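Grerngate Household Help - Storage & Containers

We use cookies to keep you signed in and to count page views. By continuing to browse you accept this. Manage settings

Reusing a clear drink bottle with a black screw cap for dry and liquid storage - cap seal and label removal

Posted by Demetrio Bustamante

I have been saving clear plastic bottles with black ribbed screw caps and I want to put them to use on the counter and in the pantry. Intended contents are white vinegar diluted for cleaning, dish soap, rice, and possibly cooking oil. I have a dozen, all the same type, short neck, shoulders that widen into a rounded body.

Three things I would like to settle before I fill them.

First, the label. It covers most of the front and carries a printed table and a lot of fine print. I don't want an old food label on a bottle that holds cleaner. On the first bottle I soaked it overnight in plain water and the paper layer came away, but the adhesive stayed on as a gray film that picks up lint.

Second, the thin clear ring that sits on the neck under the cap. I can't tell if it does anything once the bottle has been opened. It turns freely and traps liquid when I pour.

Third, the cap. I don't know how many times it can be opened and closed before the seal goes. One of mine weeps when laid on its side, the rest hold.

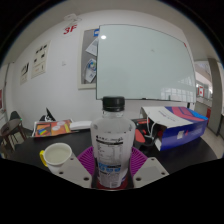

I have tried rubbing alcohol on the adhesive with a cotton pad. It works slowly and leaves streaks near the shoulder where the plastic curves. I would prefer something that can be done to all of them in one evening. I have a 2 quart saucepan, baking soda, ordinary vegetable oil and a bottle of Gulix adhesive remover that is several years old. There is no recycling number that I can find on the bottom, only a molding mark that reads 3675.

Viewed 1579 times

Ilídio Mota

Taking these in the order that matters for the work.

Material. The mark you found is most likely a mold or cavity number and will not identify the plastic. Look again on the heel of the bottle, the curved part between the side wall and the base, with a flashlight held at a low angle. The resin code is often there in small relief. If it is 1, the bottle is PET. Most clear beverage bottles are. Assume PET until you find otherwise.

Heat. PET softens at temperatures well below boiling. Do not put the bottles in the saucepan and do not pour boiling water into them. The neck deforms first, and a neck that is slightly oval will never seal again. Warm tap water is fine. If one of your bottles has already been through a dishwasher, that may be your leaker.

Adhesive. Mix baking soda and vegetable oil in equal parts to a paste. Spread it over the film and leave it for 30 minutes. Rub in small circles with a soft cloth, then wash with dish soap twice, as the first wash only takes off the loose oil. Don't use a scouring pad, it will haze the plastic permanently. For the streaks at the shoulder, a second light pass with alcohol on a clean pad, wiped in one direction. I would leave the old Gulix alone. Some solvent removers craze clear plastics, and the damage shows up as fine cracks a day or two later - usually after you have filled the bottle.

Ring. If it was joined to the cap by small bridges before first opening, it is the tamper band. It has no sealing function afterward. Cut it with side cutters or small nail scissors, pointing the blade away from the neck. A nick in the ring is harmless. A nick in the threads or the top lip means the bottle is good only for rice.

Cap. There are two common designs. One has a separate soft disc inside the cap. The other is molded in one piece with a thin raised ring that presses into the bore of the neck. Turn yours over and check which it is. A loose disc can be lifted out, washed, dried and turned over, which sometimes restores the seal. The one-piece type cannot be repaired. Swap the cap from your leaking bottle with one from a good bottle. If the leak follows the cap, discard the cap. If it stays, the neck is at fault.

To test, fill with water, close hand tight, dry the outside and lay the bottle on a paper towel for 12 hours. Overtightening tends to hide a bad seal for a day and then make it worse.

Contents:
Rice - yes, provided the inside is completely dry. Allow several days open and upside down on a rack. The narrow neck slows drying a great deal.
Dish soap - yes.
Diluted vinegar - yes.
Cooking oil - short periods only, in a dark cabinet. Clear plastic gives no protection from light, and the smell of oil does not wash out.

Never move a bottle back to food after it has held cleaner. Mark the cleaner bottles on both the cap and the body, since caps get exchanged at the sink.

Fothergill

just peel the label dry with a hair dryer on low, takes a minute. keep the dryer moving or the bottle dents. I did mine in August and they are still fine. never bothered taking the ring off

also a funnel for the rice

billel

Agree with most of what Ilídio wrote, with one correction on the rice. Long grain bridges in a short neck and stops flowing, particularly if the kitchen is humid. Fill no more than three quarters so there is room to shake it loose. For anything larger than a lentil I would use a jar.

On the cleaner bottles, check the dilution before you label them. I write the ratio and the month on masking tape and cover it with clear packing tape, lapped past the edges on all sides. Masking tape by itself lifts after up to 2 weeks next to a sink. Permanent marker directly on the plastic wears off where the hand goes.

If the pantry shelf is shallow, measure the bottle with the cap on. Mine cleared the shelf above but could not be tilted out past the front rail.

Last updated: August

Contact | Copyright Grerngate Household Help | Back to top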